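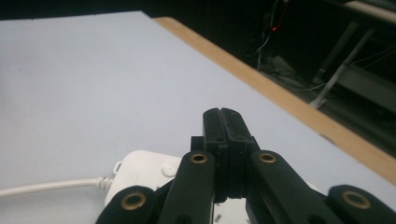
Tamsin Marchetti: Sorry but I don't agree that the Ekura track should be shut over this. An 84 year old bloke went for a walk he's done half his life, took the wrong spur in fog and spent two nights out. He's alive, he's in hospital at Plarkum with a crook ankle and by all accounts he's complaining about the tea. Why does that mean the rest of us lose the track till winter?

gumboot_ted
Posted January 19, 2024

Nobody's said till winter, Tamsin. The sign at the Nelleo end says closed until further notice and my guess is they want the markers fixed first. Have you been up there lately? The ones past the old hut are faded to nothing and there's a big tree down right where you need to turn left. I walked straight past it myself back in May and I've been going up there since I was a kid. Ended up bush-bashing down to the creek and feeling like a right dill.

So yeah, I'd rather it was shut for a bit than have the chopper out again.

ridgeline_jo

Glad he's ok!! Mum knows his sister and she was beside herself the second night, it got properly cold up there.

Does anyone know where they found him? The paper said "near Partanen Creek" but that creek goes for miles.

gumboot_ted

Top end, under the bluff. 13 km from his car by the track, nowhere near that as the crow flies. He'd crawled in under an overhang out of the wind and stayed put, which is what saved him if you ask me.

Ignacio Castellanos

I was out on the second day with the ground search so I'll add my bit, leaving out anything that's his business. The staying put is the main thing. We had two groups, one coming up from Nelleo and ours coming down from the saddle, and with the fog in you could not see the person next to you half the time. We'd walk, stop, blow the whistle, listen, walk again. If he'd kept moving I reckon we'd have missed him altogether.
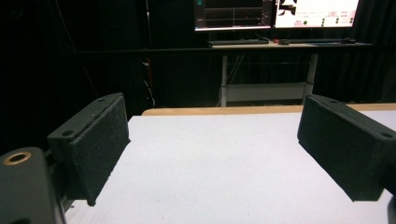 The other thing is he'd told his neighbour which track and what time he'd be back. She rang it in before dark on the first day. I've been on searches where all we had to start with was a car in a car park and no idea which of the tracks the person had gone up, and you lose a whole day just working that out.

He didn't have a beacon. I'm not having a go at him, plenty don't. But with one going off it would have been an afternoon job, fog or no fog, even if the chopper couldn't get in.

Tamsin Marchetti

Good on you Ignacio, and thanks for going out in that. I'll cop the point about the beacon. I've got one, it lives in the glovebox, and I'm aware as I type this that the glovebox is no use to me up on the saddle.

Still don't see why a closed sign helps though. People will just park at the Plarkum side and walk in from there, where there's no sign and no log book.

gumboot_ted

There IS a log book at the Plarkum side. It's in the metal box behind the toilet block. Been there for years.

Tamsin Marchetti

Well I've never seen it Ted and I must have started from there a dozen times, so that tells you how good the signage is.

wombat_crossing

With Tamsin on this one. Every time something happens they shut the gate, put up a sign, and then it takes forever to open again. Remember the footbridge? One loose plank and we were driving the long way round for ages. Get a chainsaw up there, sort the tree, bang in some new markers, done by the weekend.

Ignacio Castellanos

Wouldn't mind being done by the weekend either mate, but that tree is a monster and it's hung up on another one. I wouldn't want to be under it with a saw unless I really knew what I was doing. Leave that one to the pros.

ridgeline_jo

Can you borrow beacons from anywhere local? Dad's 70-odd and walks by himself, won't buy one, reckons it's a waste of money. He might take a loaner if I stick it in his pack and say nothing.

gumboot_ted

Ask at the visitor centre in Plarkum, Jo. They used to have a couple behind the counter, you just left your licence details. Ring first, I haven't asked for a while.

ridgeline_jo

Will do, ta. Will post back when I hear.

Forums > Local News > Nelleo and District > Walker found near Partanen Creek

14 replies hidden
31 shares

Recent threads
Ekura boat ramp closed again?
Car into the creek at Partanen bridge, everyone out ok
Smoke over Plarkum this arvo
Found: brown kelpie, Nelleo showground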